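Bildergalerie: Was Maschinen im Haushalt und in der Werkstatt heute leisten

Veröffentlicht am Donnerstag, 9. März 2023

Die Frage, ob Maschinen einfache Arbeiten in Küche, Wohnraum und Verkaufsfläche übernehmen können, beschäftigt das Institut Restisgate seit mehreren Jahren. Mit dem Vorhaben Tarkness wird sie erstmals unter einheitlichen Bedingungen untersucht. Gefördert wird das Vorhaben durch die Toivonen-Stiftung; die technische Betreuung der Versuchsflächen liegt bei der Ristard GmbH.

Gegenstand der Untersuchung sind Tätigkeiten, die im Alltag kaum Beachtung finden: Tische abräumen, Regale auffüllen, Textilien zusammenlegen, Gegenstände von einem Behälter in einen anderen legen. Bis zum Ende des vergangenen Jahres wurden 3631 Durchgänge protokolliert. Die Galerie gibt einen Einblick in die laufende Arbeit und ordnet sie in den Stand des Vorhabens ein.

Arbeiten am Tisch

Das Greifen eines einzelnen, frei zugänglichen Gegenstands gilt in der Fachwelt vielfach als gelöst. Die Erfahrungen aus Tarkness stützen diese Einschätzung nur eingeschränkt. Schwierigkeiten bereiten vor allem Gegenstände, die unter Druck nachgeben, sowie Oberflächen, die Licht spiegeln oder durchlassen. Glas stellt für die Tiefenmessung nach wie vor eine erhebliche Hürde dar, wie sie in Wohnräumen häufig anzutreffen ist.

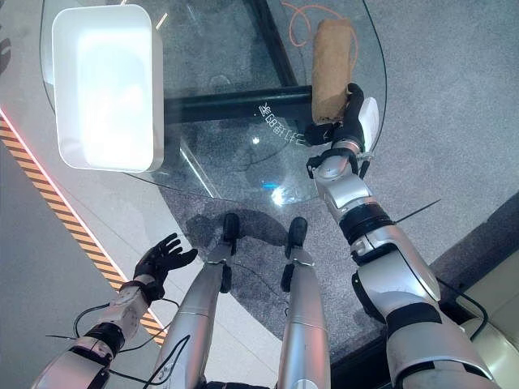 Für die Bewertung ist neben dem Ergebnis auch der Zeitaufwand maßgeblich. Eine Person deckt einen kleinen Tisch in wenigen Augenblicken; in der Versuchsreihe vom Dezember lag der Median für dieselbe Aufgabe bei 277 Sekunden. Durchgänge, bei denen eine Aufsichtsperson eingreifen musste, sind in diesem Wert nicht enthalten und werden gesondert ausgewiesen.

Das Zusammenspiel zweier Hände bleibt ein eigener Schwerpunkt. Viele Handgriffe setzen voraus, dass eine Hand hält und die andere arbeitet, etwa beim Öffnen einer Verpackung oder beim Ausleeren eines Behälters. Die Arbeitsgruppe prüft derzeit, ob solche Abläufe zuverlässiger gelingen, wenn sie in kurze Teilschritte mit jeweils eigener Kontrolle zerlegt werden.

Stand der Auswertung

Rund 376 Durchgänge sind bislang vollständig ausgewertet. Bei gleich bleibender Anordnung der Gegenstände wurden die Aufgaben überwiegend ohne Eingriff beendet. Wurde die Anordnung verändert, nahm der Anteil der Abbrüche deutlich zu. Ein unbeaufsichtigter Einsatz in Privathaushalten ist nach Auffassung der Projektleitung auf dieser Grundlage nicht vertretbar.

Günstiger stellt sich die Lage auf Verkaufsflächen dar. Dort sind Wege, Regalhöhen und Warengrößen bekannt, und Arbeiten können außerhalb der Öffnungszeiten erfolgen. Die Ristard GmbH bereitet hierzu zwei weitere Versuchsflächen vor.

Der Zwischenbericht wird den beteiligten Einrichtungen nach Abschluss der internen Prüfung zugestellt. Anfragen zur Nutzung des Bildmaterials nimmt die Pressestelle des Instituts Restisgate schriftlich entgegen. Eine Verwendung zu redaktionellen Zwecken ist bei Nennung der Quelle honorarfrei.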